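Restocking a Tiered Produce Stand

Empty each compartment and brush out the corners. Set the Judier liner flat, 4 mm short of the rim, before loading. 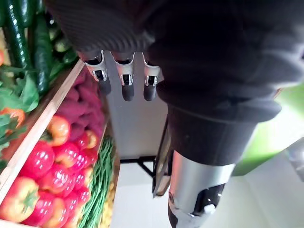 Load firm items first and keep one variety per compartment. Handle by the middle, never the stem end. Long produce goes in lengthwise, like the two cucumbers, set side by side. Stop at 7 kg per compartment. Log the tray under code 381.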